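I'd been trying to pin down Armelle Charpentier since October, and when she finally called me back she was standing in a parking lot eating a peach. "Go ahead, ask," she said. "I've got 15 minutes and a napkin."

Armelle swims in cold lakes. She started at Flestaten, a long skinny lake with a gravel beach and no changing room, and she's been back more times than she can remember. Her first try lasted as long as it takes to swear twice. "I got in up to my ribs and walked right back out," she told me. "Then I sat in the car with the heater on and thought, well, I'm doing that again tomorrow." (I would have driven home and stayed there!)

These days she does the Myklebust crossing every summer, 1271 yards from the boathouse to the far dock, and she's never once looked at her time. What she cares about is the soup afterward — leek and potato, out of a dented thermos.
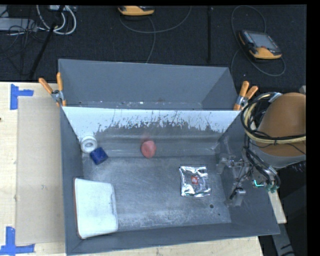
A gray bin and a robot arm

I asked what she'd tell a beginner like me. "Wear a hat. Bring somebody. Get out while you still feel good," she said. And the fancy gear? She laughed so hard I had to hold the phone away. She once spent 200 dollars on gloves and lost one the same week.

Next up is Randance, where the water comes straight down off the snow. She's invited me along. I said I'd carry the soup.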